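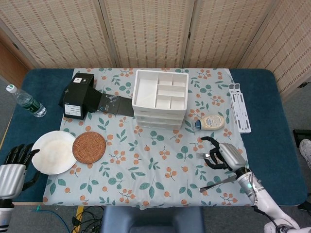
Nunico veröffentlicht Version 4 seiner Planungssoftware für zweiarmige Roboter

Neuer Aufgabenplaner berücksichtigt beide Hände gemeinsam – Freigabe für Bestandskunden im März

Prirnwood. Der Softwarehersteller Nunico gibt im März die vierte Hauptversion seiner gleichnamigen Planungssoftware frei. Sie verbindet Objekterkennung, Griffauswahl und Bahnplanung für humanoide Oberkörper mit zwei Armen und mehrfingrigen Händen. Zielgruppe sind Forschungseinrichtungen und Integratoren, die Roboter für das Auf- und Abräumen von Tischen programmieren.

Bisher plante die Software jeden Arm einzeln und prüfte erst danach, ob sich die Bewegungen überschneiden. In Version 4 werden beide Arme in einem Schritt berechnet. Hält eine Hand bereits einen Gegenstand, etwa eine Gabel, geht dessen Länge und Lage in die Kollisionsprüfung für die andere Hand ein. Die mittlere Planungszeit je Griff beträgt nach internen Messungen 146 Millisekunden, gegenüber 190 Millisekunden in der Vorversion.

Überarbeitet wurde auch die Wahrnehmung. Flaches Besteck auf gemusterten Tischdecken, durchsichtige Flaschen und weiße Teller auf hellem Grund gehörten zu den häufigsten Fehlerquellen in den Rückmeldungen der Anwender. Das neue Segmentierungsmodul wertet Kanten und Tiefendaten getrennt aus und meldet für jedes Objekt einen Vertrauenswert. Liegt dieser unter einer einstellbaren Schwelle, fährt der Roboter den Griff nicht an, sondern fordert eine zweite Ansicht an.

»Ein Messer auf einem Tuch mit Blättern und Beeren ist für eine Kamera schwieriger als ein Karton im Regal«, sagt Rohani Siregar, Leiterin der Softwareentwicklung. »Wir haben die Testszenen deshalb so gelassen, wie Tische im Alltag aussehen, mit Verpackungen und Flaschen, die irgendwo herumliegen.«

Die Testsammlung umfasst jetzt 67 Tischaufbauten und wird mit der Software ausgeliefert. Der Integrator Kapoor hat die Vorabversion etwa 14 Wochen lang eingesetzt. »Die Umstellung unserer Ablaufskripte war überschaubar, bei den Greifparametern mussten wir nacharbeiten«, sagt Projektleiter Demetrius Villanueva.

Bestehende Projekte aus Version 3 lassen sich importieren. Eigene Handmodelle müssen neu kalibriert werden. Für Kunden mit Wartungsvertrag ist das Update kostenfrei.

Pressekontakt: Amos Gallagher, Nunico, Prirnwood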